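10/27/25

A few posts on how we write and check rules for robot work in simulation. I look after the practice notes for our group, and people keep asking for them in one place. Long thread, sorry in advance to anyone who follows me for the allotment.

1/ Most safety rules people know are for real cells: fences, stops, speed limits near people. Simulation gets treated as a free-for-all. Nobody loses a finger in a renderer. But what we write in simulation gets copied into real programs later, bad habits included, so we keep a rulebook for it too.

2/ Ours is called the Elis notes, after the first project that needed them. The first version was a page and a half and mostly covered file names. Luzius Hubmann rewrote it in September and it is now something you can check a scene against.

3/ Rule one: every scene has a written task before anyone runs it. One sentence, plain words. "Move the box to the left half of the table" is fine. "Box manipulation" is a topic. If two people read the sentence and would disagree on whether a run passed, it goes back.

4/ Rule two: fix the pass condition before the first run. Where the object must end up, how far off it may be, how long it has to stay there. We had a batch of 400 runs on the Cidon task where the tolerance was changed halfway through. All of them had to be scored again. Annapurna Shetty did most of that and was very patient about it.

5/ Rule three: both arms are in the rules even if only one is working. An idle arm still takes up space. It needs a named parking pose, and the planner must treat it as an obstacle. We found scenes where the second arm had been left out of collision checking "because it doesn't do anything". It was in the way.

6/ Rule four: contact has to be read from the contact log. Please don't judge a grasp or a push by looking at the render. From a high angle a gripper beside a box can be touching it, or a small gap away, and you will guess wrong more often than you expect.
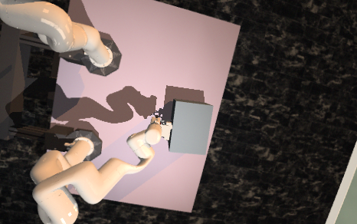
Two arms and a box on the pink table. Can't call contact from this view, so check the log.

7/ Shadows make it worse. With one strong light you get a dark gripper shape on the table close to the box's own shadow, and your eye starts using it as evidence. Archana Shakya's suggestion, now in the notes, was a second camera at table height for any task that involves touching something. It costs a bit of render time. We pay it.

8/ Rule five: keep objects off the table border at the start of a run, unless the border is the point of the task. The margin is 70 mm for boxes. A box close to the edge with an arm on its other side can go over with a small push, and then you have a failed run that says more about your starting layout than about the controller.

9/ Somebody always asks whether rule five makes things too easy. Fair question. We have a separate set of edge cases for exactly that, and they are labelled as edge cases. What I don't want is edge starts mixed into the ordinary set by accident, with the results reported as one number.

10/ Rule six: colours and floor patterns are settings, and settings get written down. If you change the tabletop from grey to pink, or swap in a marbled floor, record it with the run. Shakuntala Kushwaha spent two days on a drop in the Pradard results that came down to a floor texture. The vision model had only ever seen plain floors. There was nothing wrong with the arm code at all.

11/ Related: don't tidy up a scene after a bad result. If something odd is lying at the side, leave it there, save the scene as it is, then make a clean copy under a new name. We need to be able to run the bad one again.

12/ Rule seven: seeds. Save them. I know everybody says they do. When Meenakshi Semwal went through the Singhal archive she found 1822 runs, and 1545 of them had a seed stored with the result. The rest can't be repeated. We kept them in the archive, but they don't count towards any reported figure now.

13/ Rule eight is the dull one. A person signs off each scene, by name, and it can't be the person who built it. The sign-off covers the task sentence, the pass condition, the arm poses, the margins and the cameras. It takes ten minutes if the scene is in order. If it takes an hour, the scene wasn't ready.

14/ Things we tried and dropped: a star rating for scene quality (everyone gave four), a rule against using more than one light (too strict – some tasks need it), and a long form with a box for every joint limit. People filled the form in by copying the last one. A script reads the limits from the robot file now and complains if they don't match.

15/ Someone asked by message how this fits with the published standards for industrial robots. It doesn't replace any of them. When a program leaves simulation it goes through the normal risk assessment for the real cell, from the start. A clean record in simulation gets you no discount there, and I'd be wary of anyone who offers one.

16/ Still open: how to write a rule for two arms sharing one object. At the moment we say which arm leads and which follows, and the roles can't swap in mid-run. Luzius thinks that's too rigid for handovers. I think he's probably right, but I haven't seen wording that two people would read the same way.

17/ If your group has a written rule for shared objects, I'd like to read it, even if it's rough. Replies are open. I'll post the next version of the Elis notes once the handover section has been through sign-off.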